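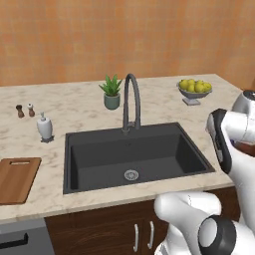
Work on the Starmont community kitchen has moved along nicely since our last report, and I want to start by thanking everyone at the Krawczyk Fund for being so patient with us through the spring. The cooking classes are now meeting every Wednesday evening, and all 100 places for the season have been taken, which made me so happy I called my sister! For the finishes we have settled on a warm orange wall with that soft, sponged look, a pale marble counter with light veins, and a big single-basin sink in dark gray, deep enough for the stockpots our soup group is so fond of.

Somkiat Yensuk has taken over the beginners' class and has already rewritten 7 of the recipes so they can be made on a tight grocery budget (his lentil curry is the one people keep asking me for). We did lose two sessions in July when the bus route to Drundance was changed and half the class couldn't get home afterward, but we have moved the start time up to 5:30 and attendance has come right back.

Spending is on track, apart from spices, where I was too hopeful. I would like to move $100 over from printing to cover them, if you are comfortable with that. The next thing on my list is the fall sign-up, and I'll send you the class schedule as soon as the teachers have agreed on it.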